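Winding leftover wire onto spools: what do you all use?

hobby bench forum > Storage and tidying

brackenfold
Jul 25, 2023
I have finally tackled the wire drawer and I am so pleased with myself! It had got to the stage where pulling out a bit of red brought up half the drawer with it, plus a screwdriver I'd been missing since November. So I bought some empty spools from Keskin, put the kettle on and got going. Two evenings, start to finish, and now I want to wind everything in the house.
Question for those who've been at this longer — do you keep one colour to a spool, or double up? And how do you stop the loose end springing off? I've been using masking tape but it leaves gum on the insulation.

tin_and_flux
Welcome to the club, it's a lovely feeling isn't it! One colour to a spool, always. I doubled up once to save space and ended up unwinding the blue every time I wanted the yellow that was under it. For the ends I drill a tiny hole in the rim and poke the wire through with a little bend in it. Holds for years and no gum.

Marlpit
I'm going to disagree about spools altogether, sorry. For anything under 5 metres I think they're more bother than they're worth. Short bits go in a shallow tray, sorted by length, and I can see the lot at a glance. I only wind the long stuff. You'll spend more time winding on and off than you ever did untangling.

brackenfold
Oh, but I like the winding! I had the radio on and it flew by. I take the point about short bits though, I've got one spool with barely two turns on it and it does look a bit silly.

tin_and_flux
A tray is fine until somebody bumps it. Mine went down the back of the bench at the Usuvwood club night and I was picking bits of green out of the skirting board for a week.

Marlpit
Then get one with a lip! The Terkar ones are deep enough and they stack.

oldharbour77
Both, surely? Tray for offcuts, spools for anything you'd measure off. We did the whole wire cupboard at the Dronelbridge workshop that way and it has stayed tidy, which is a first for that cupboard. What I would say is go for short, wide spools with a good big hole in the middle. The tall thin ones fall over when you pull on them, and wire that's been wound tight round a narrow core keeps its curl for ever. Ours are the frosted sort.
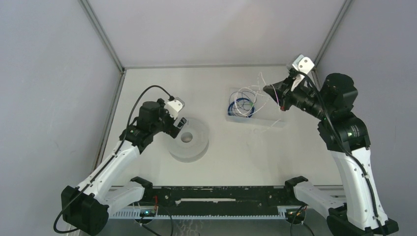
Marlpit reckons you can't beat clear plastic, as frosted makes navy and black look the same under a bench lamp. Fair enough, but a dab of paint on the rim sorts that out, and I find the frosted ones nicer to handle.

brackenfold
Ooh, paint on the rim, I love that. I was going to write labels but paint is much more cheerful. Does a big centre hole mean you can hang them on a dowel?

oldharbour77
You can, and it's brilliant. Cut the dowel a bit longer than you think so you can lift one off the end without taking the whole row down. Leave some slack between them too or they all turn together.

tin_and_flux
Second the dowel. I'd still write the gauge on though, colour only gets you so far. And if you buy a 100 metre reel, leave it on the reel it came on!

Marlpit
On that last bit we are in full agreement. Still keeping my tray.

brackenfold
Right, dowel and paint are on the list for the weekend, and a tray for the titchy bits (you win, Marlpit). Next job is the drawer with the old phone chargers in it, and I may need more advice for that one.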